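4. Enregistrer des exemples au poste de tri

Cette section concerne le poste Honetti équipé du module d'enregistrement Udis. Elle suppose que l'étalonnage (section 3) est terminé. S'il date d'avant un déplacement du convoyeur, refaites-le, même si le logiciel affiche un voyant vert : ce voyant indique seulement qu'un fichier d'étalonnage existe.

4.1 Avant la première prise

1. Videz les bacs de tri et vérifiez qu'ils touchent le bord du convoyeur.

2. Ouvrez une session et choisissez le profil « Tri de composants ». Le profil « Auto » promet de reconnaître la tâche tout seul. Chez nous, il s'est trompé assez souvent pour que nous le déconseillions.

3. Réglez la durée maximale d'une prise sur 12 secondes. Au-delà, l'opérateur a presque toujours hésité, et le modèle apprend l'hésitation avec le reste.

4. Convenez avec la personne qui alimente le tapis de l'ordre des pièces. Variez-le d'une prise à l'autre, ainsi que l'orientation : pièces couchées, tournées, posées de travers.

Attention : ne passez jamais la main au-dessus du tapis quand les pinces sont sous tension. L'arrêt logiciel n'est pas un arrêt d'urgence, quoi qu'en dise l'étiquette du bouton à l'écran.

4.2 Déroulement d'une série

1. Lancez l'enregistrement, puis attendez le signal sonore avant de bouger les pinces.

2. Faites déposer les pièces sur le tapis, boutons coup-de-poing et autres composants mélangés. La personne en face prépare les suivantes sur la tablette sombre, derrière le convoyeur.

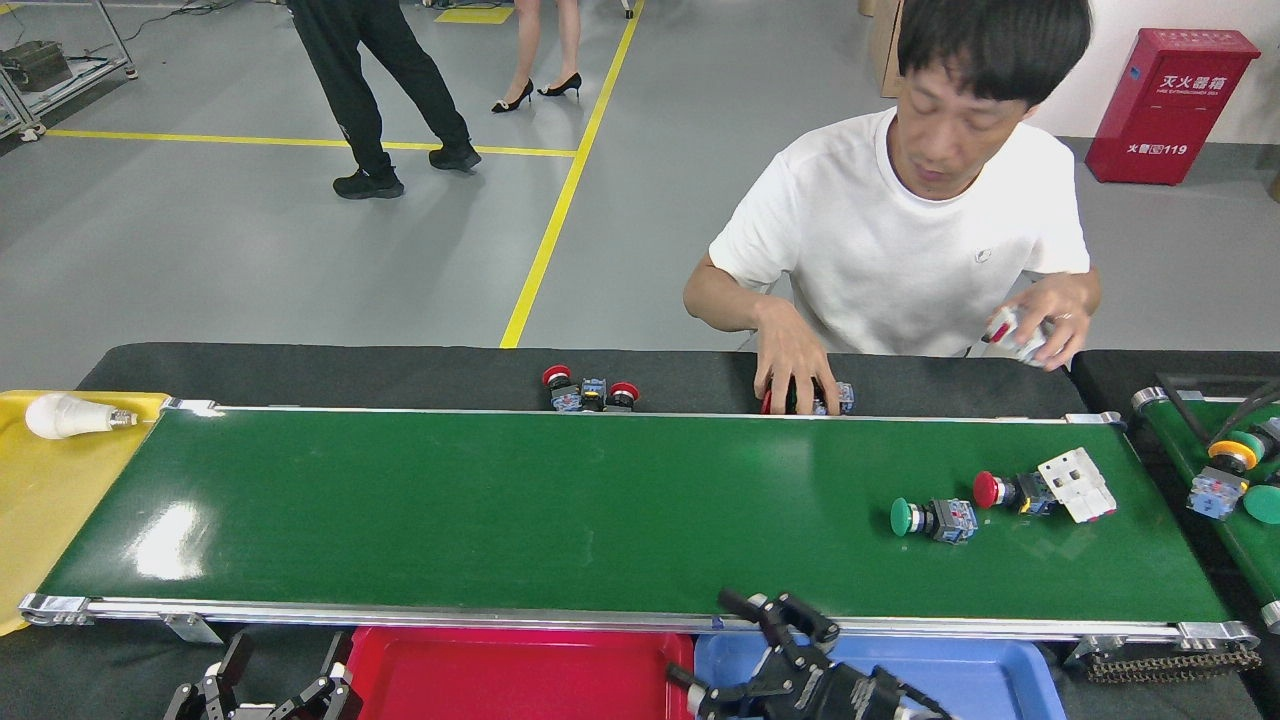
3. Saisissez une pièce à la fois et déposez-la dans le bac prévu par la consigne. En cas de chute, terminez la prise et marquez-la « échec ». Ne la supprimez pas.

4. Arrêtez l'enregistrement les pinces ouvertes, en position de repos.

5. Recommencez jusqu'à 144 prises par série. Faites une pause toutes les 9 prises, faute de quoi les gestes deviennent mécaniques et se ressemblent trop.

Remarque : le fond peut changer pendant une série, par exemple si quelqu'un traverse l'atelier. La notice du logiciel Dehghan affirme que le modèle n'y est pas sensible. Nous n'avons pas pu le vérifier. Conservez ces prises, mais signalez-les dans le champ « Commentaire ».

4.3 Contrôle des données

Le score de qualité calculé par Jondodach mesure la régularité des trajectoires. Il ne dit rien du tri lui-même : une pièce rangée avec élégance dans le mauvais bac obtient une très bonne note. Relisez donc 6 prises par série à vitesse normale et comparez le bac d'arrivée à la consigne.

Si une seule est mal étiquetée, relisez toute la série avant l'export.

Révision du 15/10/2026. Les captures du menu d'export seront ajoutées en novembre.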